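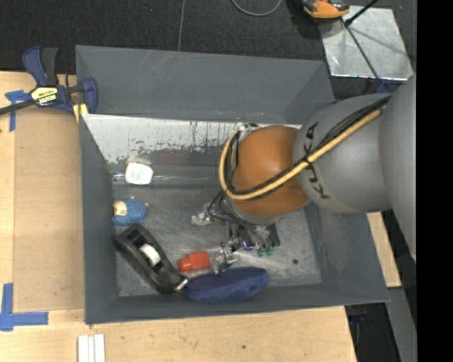
Figure 3. The grey open-top bin on its wooden tabletop, with five separate items in it, most of them towards the left and near sides.

2024-10-13
Toltix Working Papers, Bouvier Study of Shared Containers

3.2 The bin as a place to put things

We became very fond of the bins in this study, and we hope some of that comes across in this section! A deep open container is among the plainest pieces of furniture in any workroom, yet it has had far less attention than shelves, drawers or desks. Our interest is in what happens to small goods once they are put into one: where they settle, which way up they stand, and how easily a person can find them again.

The bin in Figure 3 is a good one to start with. Its walls slope, so the floor is smaller than the opening, and a container standing close to a back corner (like the small white one with the rounded corners) has a wall leaning away from it on two sides. We had expected sloping walls to send everything towards the middle. In our records they did so only for round goods. Boxes and cartons stayed near the corners where they had been set down, and people seemed quite happy to leave them there.

Wear is the other thing we looked at closely, and it was a real pleasure to do. The floor of this bin is scuffed and mottled, with cloudy lighter smears over the grey, while the far wall has only faint pale scratches near the top left. The whitish strip across the back is flaking at its edges. We scored marks of this kind on a scale from 0 to 10, taking the floor and each wall separately, and the full sheets are kept with the Mutar set. Floors scored higher than walls in nearly every bin, as one might guess, but the size of the gap surprised us and we would love to see it checked elsewhere.

In all, 42 bins were scored and 400 placements were logged in the Draltik notebooks. A placement was counted when an item was let go and came to rest without touching another item. Items that leaned on a neighbour were logged under a separate heading and are taken up in Section 3.4, along with bags and soft wrappers, whose outlines were harder to record in a consistent way.

One practical point for anyone planning similar work: the near side of a bin fills early. People standing at a table tend to drop things just inside the closest wall, and the back is used once that space has gone. We saw this so often in February, during the first round, that we added a line across the recording sheet to split near from far. It made the second round much quicker to write up, and the same sheet is used for the tall crates in Section 3.3.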